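Section 4: Does the organizer earn its place?

Our sponsor, the banquet hall at Plimness, asked whether cloth napkins could be stored upright in desk file organizers instead of in flat piles. The Skandeo storage guide claims that upright storage "cuts handling in half." It gives no source, and we could not find one, so we treated the claim as something to test.

We used 80 pink napkins over 11 sessions. In each session one of us filled a blue plastic file organizer with two compartments, and another took napkins out on request. The flat pile was the control.

Filling was slower than the pile every time. Cloth is not paper. A file folder stands up by itself, but a napkin slumps until its neighbors hold it, so the first few in each compartment had to be propped by hand. Once a compartment was packed tight the napkins stayed up, and then they were hard to get out. Pulling one tended to drag the next one with it.

The slotted sides were supposed to help with air flow. We saw no sign that this matters for clean, dry napkins, and loose threads caught in the slots in 3 sessions.

The upright method did win on one point. People could take a napkin from the middle without lifting anything off the top. Whether a banquet hall ever needs a napkin from the middle is a question the Plelelley brief does not ask, and we think it should have.

Our timing has a weakness too. The same people did both methods, and we got faster at both with practice, so the gap in the early sessions is probably too large.

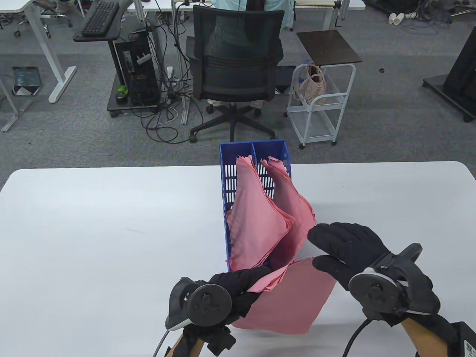 We would still not recommend buying organizers for the whole hall on these results. A trial with 30 napkins and staff who have never seen either method would tell the sponsor more than our averages do.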